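Skoltholm library goes late on Thursday nights

Good news for anyone who, like me, never makes it to the Skoltholm library before the doors close! Starting in September the main branch will stay open 20 minutes past ten every Thursday, and yes, I asked about the odd number. The last bus up to Gronosley leaves at half past, and the desk staff wanted people to be able to finish a chapter and still catch it.

The trial runs for 30 weeks. The town got 616 replies to the spring survey (mine was one of them, and I went on a bit about the parking), and evening hours beat everything else on the list, even the new coffee machine. I'd have voted for both.

You'll need your regular card to get in after eight, when the front desk switches over to the side door on Usuga Street. Holds can be picked up right until closing. The kids' room still shuts at six - sorry, parents - but the reading room upstairs and the study tables are all yours.

The Celtside branch keeps its old hours for now. I'm told they want to see how the trial goes first, so if you live out that way, come use ours and get counted.

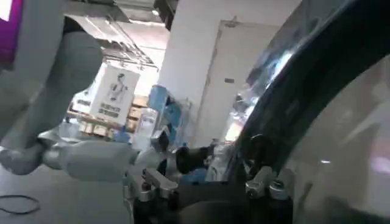

A white robot arm, with black gripper parts and silver clamps.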